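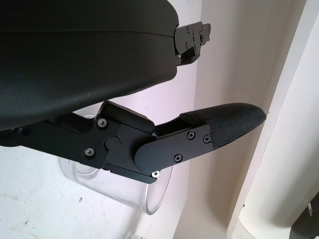
Faline Croquet Results

Version of 28 Jan 2024

Game results from the association croquet league played on the Rutadville and Plurard lawns. One row per game, 1,964 rows in all.

Files
games.csv — date, lawn, both player codes, hoops scored, time limit, winner
players.csv — 230 player codes with handicap at the start of each season
events.csv — event name, format and closing date for entries

Notes
Player codes are random and stay the same from season to season. Doubles are left out. League games have a limit of 90 minutes; games in the Tahiri Cup have none, and the time limit column is blank for them. Walkovers are kept and marked W. Do not use them for handicap work.

Known problems
Plurard cards for one August weekend were entered twice. The second copies are marked D.

License
Free to use with credit to Faline Croquet Results.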